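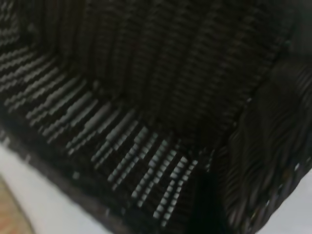 # ¿Un robot en la panadería?

En la panadería Grimon quieren que un robot meta los panes en las cestas. Dicen que así todo irá mejor. ¿Mejor para quién? Vamos a pensarlo despacio.

Para ti, agarrar un bollo es facilísimo. Tu mano nota si está blandito y aprieta poco. Un robot tiene que calcular dónde está el bollo, dónde está la cesta y cuánto debe cerrar los dedos. Si calcula mal, lo aplasta.

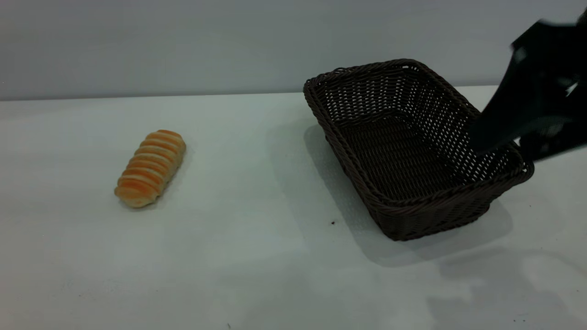
La empresa Rasach, que vende estas máquinas, promete que los panaderos tendrán menos trabajo pesado. Puede ser. Pero alguien tendrá que vigilar el robot, limpiarlo y recoger lo que se caiga, y eso también cansa.

En Grimon trabajan 14 personas. ¿Seguirán todas en julio? El anuncio no lo dice. Tampoco explica si les enseñarán a manejar la máquina o si alguien les ha preguntado qué tarea les gustaría dejar de hacer.

Yo empezaría por esa pregunta.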